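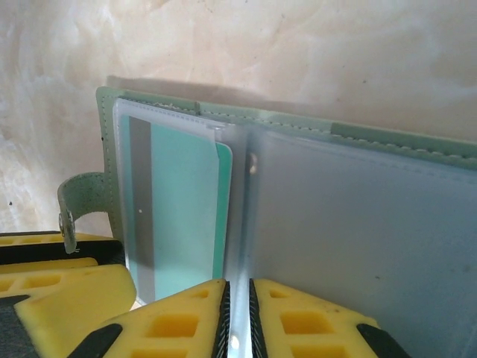 Figure 4.1 A mint-green leather card holder with a snap closure.

Chapter 4
What We Carry: Small Goods and the Problem of Price

Somebody in your household owns a wallet that no longer closes. It holds two dead gift cards, a receipt that has faded to a blank strip, and a punch card for a sandwich shop that became a bank. The owner will defend this object with surprising heat. Ask what it cost and you will get a guess. Ask what it is worth and you will get a speech.

This chapter lives in the space between the guess and the speech. Chapter 3 treated price as the point where two curves meet, and the curves behaved themselves beautifully, as curves on paper do. Now we take them shopping.

Consider the town of Zoltside, where two shops on the same street sell card holders. Rondex stocks its holders in a bin near the register. Lashari puts out one at a time, under a lamp, with a good deal of shelf on either side of it. Both shops buy from the same supplier, Drakton, and the goods arrive in the same carton. Lashari charges almost double. By the reasoning of the last chapter Lashari should have closed by Tuesday. It has just signed a new lease.

There are several ways to explain this, and economists have argued for most of them. The first is that shoppers lack information: they don't know about the bin down the street. Perhaps so, but the street is short. The second is that Lashari is selling something besides the card holder, such as quiet, or a clerk who wraps things in tissue and doesn't sigh. The third is that buyers read the price itself as a clue. Most of us can't judge a hide or a line of stitching, so we look at the tag and work backward. A high number suggests that somebody, somewhere, took trouble.

The third explanation is the awkward one. If price tells people about quality, then raising it may, for a while, raise demand, and the tidy downward slope you drew in Chapter 3 starts to look less tidy. Don't throw it out. Over one full year Rondex sold 1,968 card holders and Lashari sold 1,039, so the cheaper shop still moved more goods. The slope survives. What we need is a way to talk about the buyers who walked past the bin.

We will call the gap between the two prices the presentation premium. Section 4.1 defines it properly. Section 4.2 asks who pays it, and finds that gift buyers do so far more readily than people shopping for themselves – a result that may color how you feel about your last birthday. Section 4.3 looks at what happens when the bin and the lamp belong to the same owner. Section 4.4 turns to repair, resale and the drawer where old wallets go to be kept forever.

Before you read on, find one small thing you carry every day and write down what you think you paid for it. Then write down the least you would accept to part with it. Keep the paper. You will need both numbers in Section 4.2, and you may find the second one embarrassing.

We use cookies to remember your reading position. Accept / Manage settings

Comments (3)

Did the exercise with my keychain. Second number was embarrassing, as promised.

Is Section 4.3 missing from the online version or is it just my browser? It jumps from 4.2 to the repair part.

Our class spent the whole hour arguing about the lamp and never got to 4.1. I'm still on the side of the bin.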